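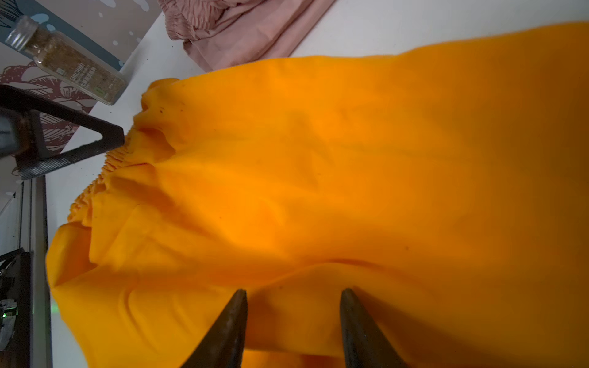
Home Forum Laundry and Linen Search Log in

Elasticated garments: agreed method of folding

Groltstead_Wardrobe wrote:
Members are invited to comment on the folding of garments with a gathered waist before the Rendudstead store adopts a written method. The present practice is to lay each item on a white table, smooth it by hand and fold it in thirds from the hem. This does not suit a waistband such as the one on the orange-yellow garment, where the elastic draws the cloth into small tight ruffles and broad folds run slantwise across the rest. The store holds 271 costumes, of which 117 have elastic at the waist. Comments are requested by 22nd March.

linen_room_2 wrote:
We would advise against folding from the hem. The waistband should be laid flat first, without stretching, and the cloth drawn away from it in one direction. Any puffed section next to the elastic should be pressed down with the palm before the first fold is made.

Postma Hall Stores wrote:
I must respectfully disagree with the previous contributor. Gathered garments ought not to be folded at all. At Postma Hall they have been rolled from the waist since October, and the creasing across the front has been much reduced. Rolling also takes less shelf space.

linen_room_2 wrote:
Rolling is acceptable for soft matte cloth. It is not acceptable for pleated items, which lose their line. A single method for the whole store would therefore be unwise.

dolberg_costume wrote:
May I ask whether the item shown is to be recorded as a skirt or as trousers? Our own list at Dolberg separates the two, and trousers are folded leg to leg before anything else is done. I would also request that the small bottle labelled SHICHIMI be kept off the folding table. Our rules prohibit foodstuffs within 2 metres of costumes.

Groltstead_Wardrobe wrote:
The point regarding foodstuffs is noted and will be added to the draft. The category will be confirmed from the register. On the main question, it is proposed that soft garments be rolled and pleated garments folded – a trial of 10 items of each kind will be made first.

Postma Hall Stores wrote:
I can support the trial, although I maintain that folding will prove the slower method. Kindly state whether the rolls are to be tied or left loose.

Groltstead_Wardrobe wrote:
Left loose, with the waistband on the outside so that the size label may be read.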